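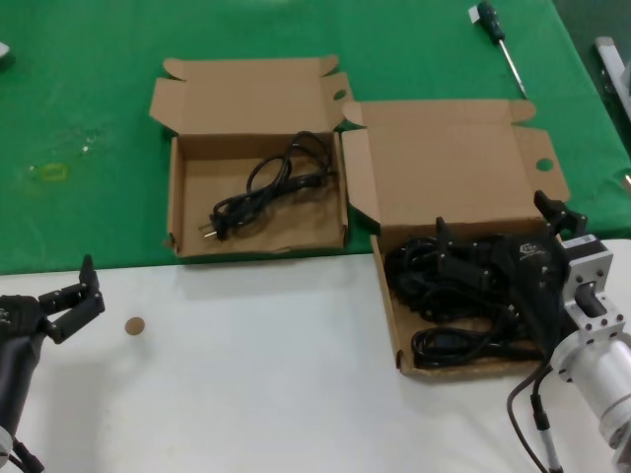
Power cord on the left, the rest of the family on the right.

I own one box for power cords and one box for everything else that is black and bendy, and I would like it on record that this represents progress. In July there was a single box. It was the size of a microwave, it had held an actual microwave at some point, and it lived at the bottom of the hall closet under the vacuum attachments. If you needed a charger you put your arm in up to the elbow and pulled, and whatever came out was what you were charging with.

My friend Sunee Sombatkul is the reason it changed. She came over to borrow an HDMI cable, which is a thing people do when they know you have a microwave box full of cables, and forty minutes later she left without one. There were three in there. We could see the ends of all three. What we couldn't do was get any of them to part company with a set of Christmas lights that I don't believe I ever bought.

"You don't have cables," she said at the door. "You have one cable."

So, the boxes. I bought them flat from an outfit called Drema, which sells mailers to people with small online shops and to people like me, who have told themselves they might have a small online shop one day. Plain brown cardboard, shallow, with a lid that's hinged at the back and has flaps that fold in. I had a moment with the shelf bins from Kesoslow first. They're handsome, and they cost 23 dollars each, and at that price I would have had to keep nicer cables.

The mailers are good because they're shallow. I can't recommend this strongly enough. A deep box is an invitation. You drop something in, it sinks, you drop something on top of it, and before long you have sediment. In a shallow tray the cable just sits there looking at you. With the lid open you can see all of it, and if you can't see all of it, you have too much in there and you need to deal with it or get another box.

You'll notice I need to deal with it or get another box.

The power cord box is how I want to live. One cord with a two-prong plug, loosely looped, plenty of space around it. It's like one of those hotel rooms with a single chair. I coiled it the way you're supposed to, big easy loops, no wrapping it around your hand and elbow like your dad did with the extension cord for the hedge trimmer. Dad's method puts a twist in the cord every time around, and the cord remembers. I still have his extension cord. It has never once lain flat and I've stopped asking it to.

The other box I will call a work in progress. It got the overflow on the first afternoon, when I was tired and had decided that "black" was a category. I did mean to coil each one before it went in. I coiled the first few. Then my tea went cold, and I started laying them in with what I'd describe as care and what Sunee, when she came back for her HDMI cable, described as a shovel.

A few things I picked up along the way, in case your closet looks like mine did.

Empty the whole thing onto a table first. I tried to sort straight from the old box into the new ones and it was hopeless, because pulling one thing out tightened everything else. On a table you can shake the pile a little and it loosens. Shake, don't pull. Pulling is how you make knots, and I have the Christmas lights to prove it.

Find the ends. A loop in the middle of a pile tells you nothing, and you can follow it around for ages before discovering it belongs to something you already put away. A plug or a connector is a commitment. Pick one, hold on to it, and feed the pile off the cable, which sounds backward but goes about twice as fast.

Label the cable and leave the box alone. I started with beautiful labels for the lids and within a week every one was a lie. Now I put a flag of masking tape near the plug end with what it goes to. A lot of my flags say "???" and a couple say "printer??", and I haven't owned a printer since the Orbridge one caught whatever it caught and started printing only in magenta. But the tape is on there, and someday I'll read it and feel something.

Throw out more than you want to. This was the hard part. My neighbor Nantana Chaimongkol fixes old stereos in her spare room and is the only person I know who uses the cables she keeps. I took her a grocery bag of my mysteries and she went through it at her kitchen counter the way other people shell peas. She kept four. The rest went to the electronics recycling at the hardware store, including a charger for a Zapata camcorder that I last saw at a wedding. Not at my wedding, I should say. I was a guest. I have no idea how I came home with the charger.

I did have a short relapse. You get rid of a cable and the following morning you're completely sure that you need it, that it was the only one of its type ever made and there was a device in the attic just waiting for it. I went up to the attic. There was no device. There was another bag of cables, though, so the trip wasn't wasted, and that bag accounts for a good deal of what's now in the second box.

As for the twist ties versus Velcro question, which I know some of you feel strongly about: I bought a roll of the Velcro kind, 53 little straps for not much money, and I've used maybe a handful. They work. They're also black, and I dropped several of them into the cable pile, where they attached themselves to each other. I'm leaving them in there until they calm down.

Sunee's HDMI cable, by the way, has been located. All three were freed on the second evening, and she took the longest. It's coiled in a drawer at her place now, and she has sent me a photograph of the drawer, which I thought was unnecessary.

The plan for January 2022 is to get the second box down to the point where the lid closes without me leaning on it. I have a third mailer still folded flat that I could use for the ones with thick ends. I also have a fourth and a fifth and quite a few after that, since Drema sells them in bundles and I misread the page. If anyone local needs a shallow cardboard box with a lid, please come and get one. I'll be the person in the hall, holding one end of something and looking for the other.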